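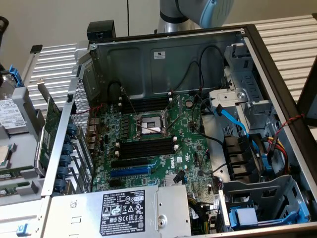

Frequently asked questions: returning equipment to Virkonum

What do you accept?
Desktop computers, servers, laptops and network switches. Monitors and printers go to the Leltalholm depot under a separate form.

Do I need to remove the hard drives first?
No. Drives left in a machine are wiped on arrival, or shredded if the wipe fails. Tick box 2 on the form if you want shredding in every case.

Is there a minimum quantity?
Collections start at 80 kg. Smaller loads can be brought to the Utton counter on weekdays.

How should items be packed?
Stand towers upright on a pallet and strap them. Do not use loose fill. Cables go in a separate bag with the order number on it.

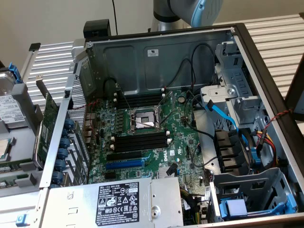 Pallets over 221 kg need a tail-lift vehicle, which must be requested at booking. Laptops with swollen batteries are not to be packed with anything else; ring the depot before moving them.

What paperwork will I receive?
A transfer note on collection and a list of serial numbers once the load has been processed. Both are sent by email.
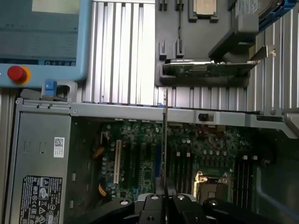

How long are records kept?
Records are kept for two years from the date of collection. Copies can be requested from Charito Castillo at the Utton office.

Are collections made in December?
Yes, but the Fjeld route does not run in the last week of the month.

Page last revised September 22, 2026.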